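Iltus household terms

Item and color words from typed moving inventories, with normalized forms

Version 2

Summary

Iltus is a word list for people who clean up inventory text. It holds 515 entries taken from household moving inventories typed in English by the Schwerdtfeger moving office in Besden. Each entry pairs a term as typed with one normalized form, a category and a color field where the source gave one. The list contains words only. No customer names, addresses or values were carried over.

Files

terms.tsv: the main table, one entry per line
categories.tsv: category codes and their full names
changes.txt: edits since the first release

All files are UTF-8, tab separated, with Unix line endings. There is no quoting. A tab never occurs inside a field.

Fields in terms.tsv

id: integer, stable between versions
raw: term as typed, including misspellings
norm: normalized term, lower case, singular
cat: one of 8 category codes
color: base color word, or empty
note: free text, mostly empty

Category codes

KIT kitchen and tableware
TOY toys and play food
TLS hand tools
FUR furniture
TEX bedding, curtains, rugs
LGT lamps and bulbs
BKS books and paper
OTH everything else

Normalization rules

Plural forms are reduced to singular unless the item only exists as a plural (scissors, pliers). Compound colors keep the last word, so "pale green" becomes green and "gray-green" becomes green. "Grey" is always stored as gray. Brand words are dropped from norm and kept in raw. "Cup" and "mug" stay separate. "Dish" is mapped to plate only when the raw term says flat or dinner; otherwise it remains dish.

Toy versions of kitchen goods go to TOY if the raw term contains toy, play or pretend. The first release put them in KIT. Anything filtered on cat should be rerun.

Loading

Savivo reads terms.tsv directly with the setting header=yes. Spreadsheet programs may turn the id column into text on import; set it to number first. Leave color as text.

Known problems

Duplicate raw terms occur where the source used one word for two things ("glass", "chest"). Join on id. The TLS group is small and leans toward screwdrivers and wrenches. Color is empty for most FUR entries.

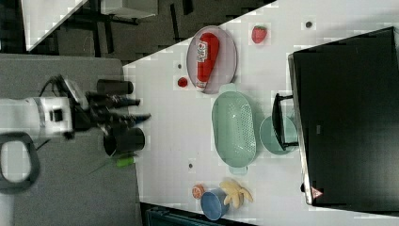 Red bottle on a round plate, strawberry to the left:

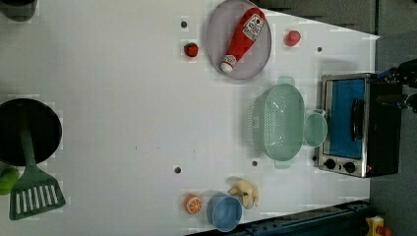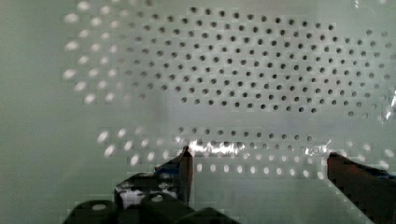
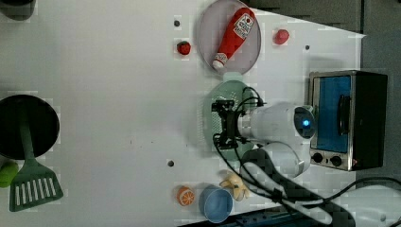
Besden, November

Corrections are accepted as a plain list of id, field and proposed value. Please send one line per change and leave the other fields out. New terms need a raw form from a real inventory. Ids of deleted entries are not reused.

The tables may be copied and changed freely as long as the version number is kept with them.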